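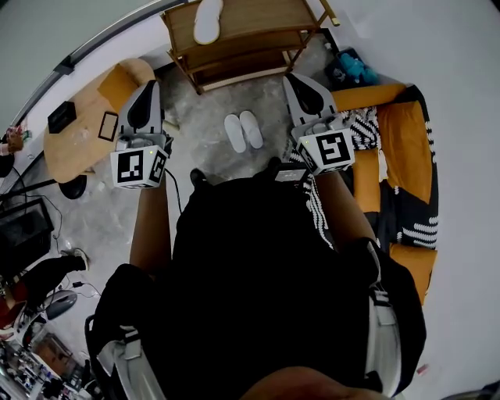
Home | News | Products | Stockists | Press | Contact

FOR IMMEDIATE RELEASE
14 December 2021

Pristaser launches a doormat that stays where it is put

Druvthorpe: Pristaser, maker of modest things for the home, today announces the Bolludden, a doormat with one principal feature. It does not move.

The company is aware that this may strike some readers as a low bar. It invites those readers to go and look at their own doormat, which was laid square to the door on the day it was bought and is now halfway along the hall with one corner folded under.

The Bolludden has a coir top and a heavy natural rubber base, moulded with shallow ridges that grip tile, stone, concrete and sealed wood. It is not recommended for carpet. Pristaser has no firm view on why anyone would put a doormat on carpet but receives a steady number of letters on the subject, and a version with a felt back is being looked into.

Development began in March of last year, after the company's previous mat, the Barrios, was returned by customers in numbers the sales department described as "brisk". The Barrios was a handsome mat. It was also light, and on a polished floor it could carry an adult some distance. It has been withdrawn, and owners who still have one may exchange it for a Bolludden at half price until the end of March.

Getting the base right took 24 versions. The early ones slid. Several of the middle ones gripped so well that they had to be taken up with a paint scraper, and one left a faint outline on the office step that can still be made out in low sun. The final version holds under a wet boot, a pushchair and a spaniel, and peels up by hand when the floor wants sweeping.

"We set out to make a mat that people would never have to think about," said a spokesperson for Pristaser. "We have now thought about it for almost two years, so the customer is getting a fair amount of thinking for the money."

The mat comes in four colours: natural, slate, moss and a dark brown that the company calls Umber and its warehouse calls mud. There is no lettering on any of them. Pristaser tested a range of greetings with shoppers in Druvthorpe and found that most people did not want to be told they were home. A mat reading "Wipe Your Feet" did better, chiefly among people buying for somebody else.

Care is simple. Shake it out of doors, or beat it over a wall if the neighbours are away. The rubber can be washed with warm water and a little soap. New coir sheds for the first few weeks, as coir always has, and the fluff may be swept up in the usual manner. Please do not put the Bolludden in a washing machine. The washing machine used in testing has been replaced.

Each mat carries a guarantee of six years against slipping, curling and cracking. The guarantee does not cover chewing.

A first run of 2599 mats has been made. The order was for one more, and the missing mat is believed to be in use at the factory, where it is said to be doing well.

The Bolludden is on sale from today at the Pristaser shop in Druvthorpe and through the usual stockists. Orders sent by post will arrive rolled, and should be laid flat indoors overnight with a few heavy books on the corners. The company suggests the sort of books that are otherwise not being read.

ENDS

Notes to editors

Pristaser makes mats, boot trays, draught excluders and coat hooks. Its head office and only shop are in Druvthorpe.

Sample mats are available to the home and garden press on request. Samples need not be returned, and in the case of the Barrios the company would prefer that they were not.

The correct spelling is Bolludden, with two Ls and two Ds. The first batch of labels had one L and has been used up on boot trays.

This website uses cookies to remember your basket and improve your visit. Accept all | Manage settings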